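About Us

We're Draltby, a small outfit that tries to answer one question – can a machine do your chores yet? I started it in May with two borrowed desks and a bathroom I was sick of cleaning, and there are four of us now.

The short answer is "some of them, slowly." Folding towels is coming along. Wiping a counter is pretty good! Anything with a lid, a hinge or a wobbly bottle still gives us fits, and I love those jobs best (my coworkers don't).

We do a lot of our work in simulation first, where a dropped bottle costs nothing and you can run the same chore 3000 times before lunch. Our bathroom set is called Costance, and the shop-floor one is Ballis. We look at reach, grip, and whether the arms can get in close on both sides of a toilet without bumping the stuff people leave on the tank.
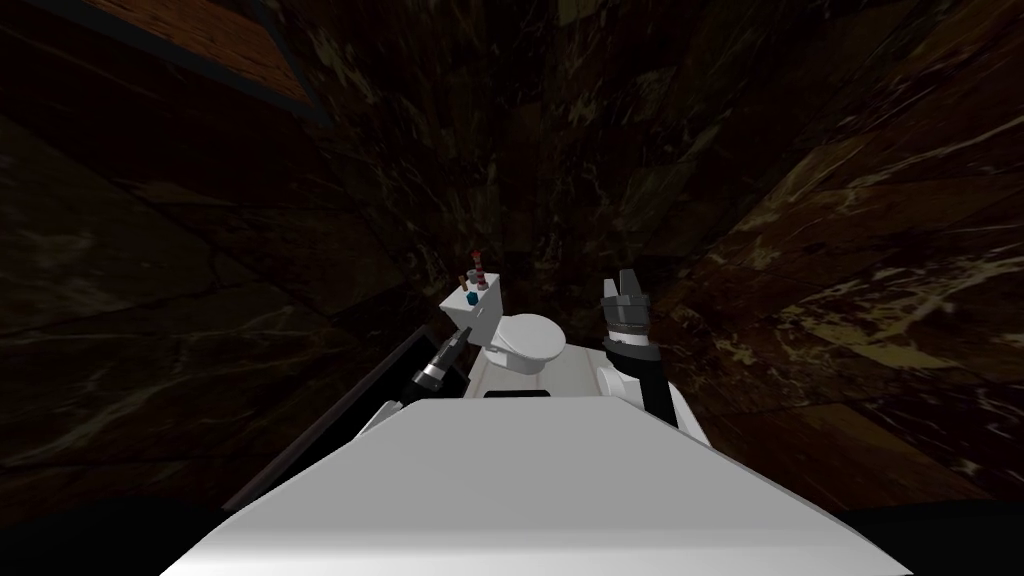 Come Work With Us

We're always glad to hear from people who've cleaned for a living, or stocked shelves, or packed boxes. You know things we don't. Write to the Leblanc office and tell us which chore you'd hand over first.

Comments (2)

tilefan: Do grout and I'll pay whatever you ask.

mopbucket8: Is the shop-floor set open to schools?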